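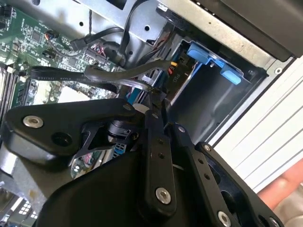

Why does the gripper lose its hold on the drive halfway out of the cage?
The grip force drops when the wrist tilts past a set angle, so the fix is to lower the tilt limit or raise the force before the pull.

gbozkurt
That answer is from the Taneo help page and it didn't cure ours. We strip old desktop towers for parts. Since April the arm has let go of drives partway through the pull, 5 times in one shift at the worst. Force is set at 90 per cent. The log gives fault 435 every time, after the drop and never before it.

Umut Coşkun
435 is only "object lost". It won't tell you why. Have you looked at the finger pads? Ours went shiny after around 2000 pulls and did the same thing.

gbozkurt
New pads last week. No change.

W. Yuan
Then I'd look at cables. If one snags on a finger the arm reads the extra load as the drive coming free and relaxes. We had that at Vuklow.

Umut Coşkun
Don't agree. A snag gives you an overload stop, not a release.

W. Yuan
Depends on the firmware. Ours released.

gbozkurt
We do leave the cables in until the drives are out - that's how the job was set up.
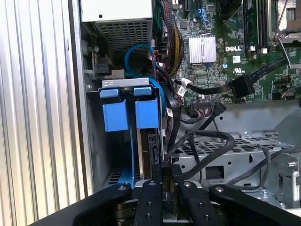
Nurhan Ersoy: Whatever the cause, stop anyone reaching in to catch the drive. One of ours did that and got a finger pinched when the arm retried by itself. Turn auto retry off first, then test.

gbozkurt
Retry is off now. Will try a batch with the cables pulled first and post the log.

Umut Coşkun
Post the force trace as well, the fault list on its own is no use.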